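Visit report: Heffernan basket works and the Tollano packing room

Site: Heffernan, Cadisden (weaving shop), and Tollano (fruit counter and hamper packing), same yard
Day: Friday
Written up by: Leandro Valdebenito, for the Grullton buying group

Purpose

Grullton buys baskets for shop display and for the fruit hampers that go out from February onward. The last two orders came from stock and were mixed in quality. The rims held but several corners opened after a season on the counter. Heffernan offered a tour of the weaving shop and an hour in the packing room next door, run by Tollano, where the same baskets are in daily use. I went to see how the synthetic rattan line is made, what the corner failures come down to, and whether the open weave is suitable for whole fruit without a liner.

Arrival and layout

The yard is at the low end of Cadisden, past the rail bridge. Parking is tight and the visitor bays are used by delivery vans until 10 in the morning, so anyone following should come after that. Sign-in is at the Heffernan office. Flat shoes are required. Bags go in a locker, and the locker key is the visitor pass.

The weaving shop is one long room with a material store at the north end and finishing at the south. Work moves in one direction. Natural willow has its own side room with soaking troughs, kept apart because the synthetic strip picks up dirt from wet floors. Willow is now the smaller part of the business and I saw only two weavers on it. The rest of the visit concerned the synthetic line.

Material

The strip comes on reels and is stored upright on pegs. It is flat in section, with a gloss on both faces. Heffernan runs three colors for general stock: a dark brown, a gray, and the orange-tan that Grullton has been ordering. Color is through the material, and a cut end shows the same shade as the face. I scraped an offcut with a key and got a dull line but no change of color.

Strip from a fresh reel holds its curl. The weavers cut lengths in advance and hang them over a rail overnight to relax. A length that goes in with the curl still on it will lift at one edge once the row is closed, and this was the fault on several of the baskets we returned. The shop lead agreed with this on looking at the sample I had brought and said the batch had been cut the same day it was woven.

Weaving

Each basket is built on a wire frame held upside down on a wooden form. The base is woven first, then the uprights are bent over the edge of the form, then the sides are worked down toward the rim. The pattern is a plain over-under. The strip is wider than the space it passes through, and as each row is pushed tight against the last it buckles a little, which gives the sides a wavy surface that looks braided from a distance. Buyers sometimes ask for this as a separate pattern. It is the same weave with more packing force.

Packing force is set by hand with a flat iron. The corners are where the difference shows. At a corner the weaver has to turn the strip through the bend without letting it fold, and the row tends to ride up. An experienced weaver beats down the corner twice for every pass along the side. A newer one does it once, and the gap left behind is where our baskets opened.

The rim is worked last, as a thick twisted braid over the top wire. It takes longer than one full side. Ends are tucked back under the braid and trimmed with side cutters. I ran a cloth around the rims of a stack waiting for labels and it snagged on one, which was pulled and sent back for trimming while I stood there.

Finishing and checks

Finished baskets are brushed out, wiped, and held up to a lamp. The checker looks for light through the walls. Small specks of light between the strips are normal and are wanted for fruit, since air has to pass. A gap that will take the end of a pencil is a reject. The pencil is tied to the bench with string.

There is also a load test. One basket from each batch is filled with sandbags to 40 pounds and lifted by the rim. The test is a good one for the rim braid but says little about the corners, because the load sits on the base wires. I asked whether a side push could be added. The answer was that it could, at the buyer's request, and that it would be quoted.

The batch size for the orange-tan line is 50. Our yearly requirement is 600, so a side push on one basket per batch would mean 12 tests in the year. I have asked for a price on that basis.

Packing room

Tollano rents the ground floor of the building across the yard. The room is white-walled and strongly lit, with pale worktops along two sides. Fruit arrives in trays, is sorted by size, and goes into the baskets by kind or mixed according to the order sheet. The rule for a mixed basket is firm fruit first, on the base, with soft or easily marked items placed last.

Limes are well suited to an unlined basket. The peel is tough and the fruit is light enough that the weave does not print on it. Lemons are the same. Peaches are not, and Tollano puts a folded paper under them. Items are lowered to the base and let go there, never dropped from the rim, and each one is set down with a space beside it so the next does not knock it into the wall.
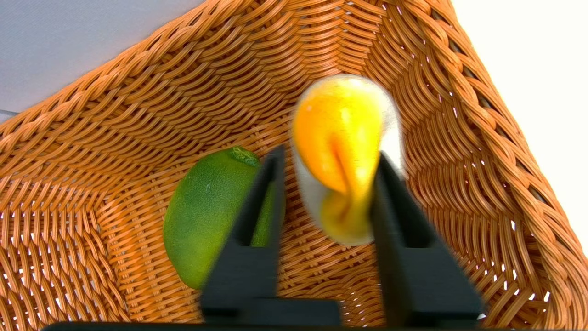 Notes on the baskets in use

Corners. I looked into the corners of the baskets on the worktop and on the shelf under it. The rows were level on most. On two older ones the row nearest the base had ridden up and left a slot. Both were still in service for onions.

Cleaning. Baskets are brushed dry at the end of the day and washed once a week in warm water with a little dish soap. They are then stood on one end to drain. Dirt collects where the side strips cross the uprights, and a stiff nylon brush gets most of it. Tollano does not use bleach, having dulled the gloss on an earlier set.

Stacking. The sloping sides let the baskets nest, but the rim braid of the lower one rubs on the wall of the upper. Ten high is the limit used here. Above that the stack leans and the bottom basket goes out of square. Grullton has been stacking higher than this at the depot and should stop.

Liners. Not needed for citrus, apples or hard pears. For grapes and anything with a loose stem, a liner saves time, as stems work into the gaps and have to be picked out from below.

Weight. Packed weight in daily use is well under the test load. The packers carry from underneath with both hands and use the rim only to slide a basket along the worktop. Our own shop staff lift by the rim, usually from one side, and this may account for some of the loosened braids on the returns.

Color under shop light. The orange-tan looks warmer under the packing room lamps than it does in the Heffernan store. Next to green fruit it gives good contrast. Next to oranges it gives almost none, and the gray would be a better choice for that counter.

Points raised with Heffernan

1. Strip for our orders to be cut and hung the day before weaving. Agreed verbally, to be confirmed on the order form.

2. Corners to be beaten down twice per pass. The shop lead says this is already the standard. I asked for it to be written on the job card and he had no objection.

3. Side push test, one per batch. Quote to follow.

4. Replacement of the returned baskets. Heffernan will re-work the ones with lifted strip and replace the ones with open corners. A re-worked basket has a visible join on the inside wall, acceptable for depot use but not for display.

5. Labels. The current label is wired to the rim and catches on sleeves. A sewn tag on the base is available at no extra charge with the next order.

Recommendation

Continue with the orange-tan basket for the February hampers, subject to points 1 and 2 being on the order form before the deposit is paid. Order a small number in gray for the orange counter. Hold the decision on the side push until the price is in.

The willow side was not assessed. If Grullton wants willow for the gift range, a second visit would be needed, and the troughs are only running in the mornings.

Travel and parking receipts are with the office. The offcuts, one of each color, are in the sample drawer under H.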